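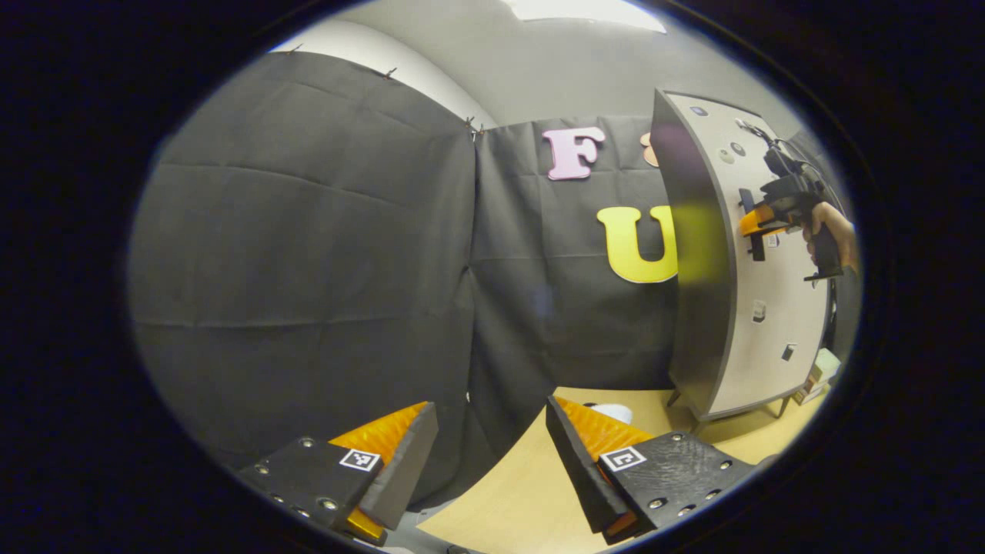 *View from the wrist camera of one hand-held gripper. At right, a second gripper is held up to the front of a gray cabinet.*

The robot is missing from most of the work at Plurness. For long stretches of the day the lab's two arms stay parked while people do the chores themselves, each hand closed around a gripper with a trigger, a camera and a pair of ridged orange finger pads. The recordings go to a training server. A policy trained on them is later loaded onto the arms.

Collecting demonstrations with hand-held tools is an established idea, and Plurness makes no claim to it. The group's question is narrower. When two grippers work together, one is often idle. It waits near the table while the other reaches for a handle or a latch. In most pipelines the idle hand's video is trained on like everything else, and the policy learns from long runs of frames in which the correct action is to do almost nothing.

The method, called Flekitz, treats those runs separately. It first recovers the path of each gripper from its wide-angle video. The opening between the fingers is measured from small square markers, one on each finger. A segment is labeled "waiting" when a gripper's speed and finger opening both stay under a threshold while the other gripper is moving. Waiting frames are kept, but their weight in the training loss is cut, and the policy is given the other hand's motion as an added input.

The second step matters more than the first. Simply deleting the waiting frames made the arms restless. With no examples of holding still, the idle arm drifted toward its partner and sometimes entered its path. Lowering the weight without the added input produced an arm that waited well but started late.

The group tested three versions on 7 two-handed tasks, with 20 trials per task. The full method did better than the plain baseline on 6 of them. The exception was a folding task in which both hands move nearly all the time, leaving little for the labels to act on.

Wide-angle lenses help here for a practical reason. The distortion is severe, but a gripper at rest can still have its partner in view, well off to one side. A narrower lens tried early in the project lost the second gripper in many recordings, and the relative position of the two hands had to be rebuilt from the room map alone. Errors of 11 millimeters were common enough that the lens was dropped.

Several limits remain. The threshold is set by hand for each group of tasks. A slow, careful motion can be labeled as waiting, and the threading task had to be relabeled twice. The policy also assumes that the partner's motion reaches it without delay, which held on a wired bench but may not hold elsewhere.

A second lab, Londoño, is now repeating the tests on different arms with the same recordings. Plurness plans to release the labeling code under the name Osside in December, along with the folding data.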